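3.2 Preparing a hot drink at the side table

The second task block concerned single-serving drinks. We chose it because almost every participant at the Noltedholm site had done it many times, and because the objects involved are few and cheap to replace. Of the 390 sessions kept after screening, 64 belong to this block.

The layout was fixed before each session. A light wooden table was pushed against the wall, with a square wooden utensil holder and an electric kettle near its back edge. The holder carried one spoon and one fork. The fork has no part in making a drink, and was left in place so that picking the right utensil remained a choice. The cup and saucer were both white, as was the paper packet. In pilot sessions with the Sulten protocol, coders had trouble telling a white packet from a folded napkin, so napkins were dropped from this block.

Participants were told only to make themselves a drink. The order of steps was left open, and so was the place where the packet was put down between steps. We coded each hand separately, using four labels: hold, steady, act and rest. A hand was coded as "steady" when it kept the cup or packet in place while the other hand did something else, and as "hold" when it simply stayed in contact with an object.

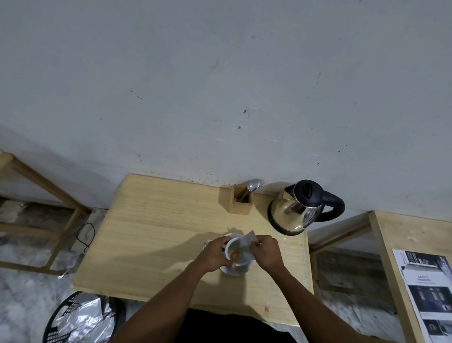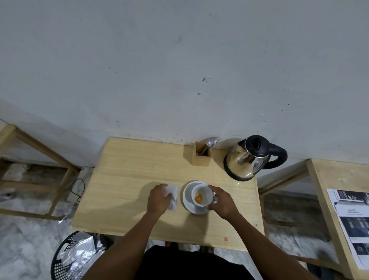

Figure 4. Two moments from one drink preparation. Top: left hand on the cup, right hand pinching the sachet above it. Bottom: right hand at the side of the cup, left hand pressed down over white paper on the table.

The division of work between hands was less stable than we expected. In 59 of the sessions the two hands traded roles at least once, usually when a packet was picked up or set down. Few participants used the saucer as a handle. Most moved the cup itself and let the saucer follow, or left both where they were — a habit also noted in the Menura kitchen study, where the cups were larger.

Packets caused most of the disagreement between coders. Tearing, shaking and folding run into one another, and the end of one is rarely clear when the fingers cover the paper. After a first pass we merged shaking and folding into a single label, "handle packet," and kept tearing apart. The full set of 2,000 coded segments was then checked again under the merged scheme, using the Quezada guidelines for short actions. Segments in which neither coder could see the packet were marked as unresolved and are left out of Table 3.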